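Lunon cell

The Lunon cell is a tabletop robot station built by Anine for practice at sorting and placing small objects. It pairs one arm with a camera at the wrist, and its great charm is how little it takes to set up!

The usual starter task, known as Prullitz, asks the arm to put a block in a bowl. Setup begins with a bare patch of table in front of the arm, and the bowl goes well inside its reach. A deep bowl makes a lively test, as the gripper has to clear the rim before it opens.
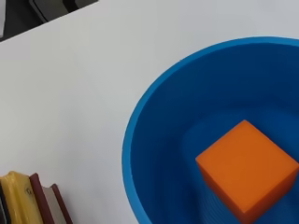 Books and other household things can share the table, and many operators move them between runs so the arm meets a fresh layout each time. The wrist camera is checked after every 90 runs. Its lens is wiped with a dry cloth, and the two bracket screws are snugged by hand.

Finger pads wear fastest. The cell at Sotomayor went 2,997 runs on its first pair, a wonderful showing for such a small part. New pads slide on without tools, and the gripper is then opened and closed fully to reset its zero point.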